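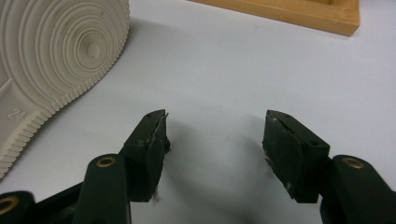
**Skelten tabletop, white, matte**
Stock no. 3361

The maker calls this one "glare-free." We wouldn't. It's a smooth matte white top, and it throws back a lot less lamp light than the gloss version we used to carry, but put it under a south window at noon and you'll still squint a bit.

The maker also says it "never stains." Normunds Raudsepp left coffee on our Bustthorpe counter sample overnight and it wiped off with dish soap. Red marker did not. There's a faint pink line on that sample now and you're welcome to come look at it before you buy.

What we can tell you:

- Sold as a top only. Legs are extra.
- Fits the Tiltex frame without drilling. For the older Bălan frame you need the adapter plate, and we are out of those until November.
- Load rating from the maker is 40 kg, spread evenly. We haven't tested it and would stay well under that with anything clamped to one side.
- Warranty is 7 years on paper. It doesn't cover scratches, heat marks or "normal wear," so read it before you count on it.

**Cleaning:** damp cloth, mild soap. Skip the melamine sponges, which left a shiny patch on our sample. Skelten sells its own cleaning spray for 13 dollars. We tried it and couldn't see a difference from the soap, so we don't stock it.

**Color:** plain white, but it can look gray or a little blue depending on the light. If you're matching it to a top you already own, ask for a sample chip first. Returns on color are at your cost.

Pickup at Bustthorpe only. The boxes travel badly.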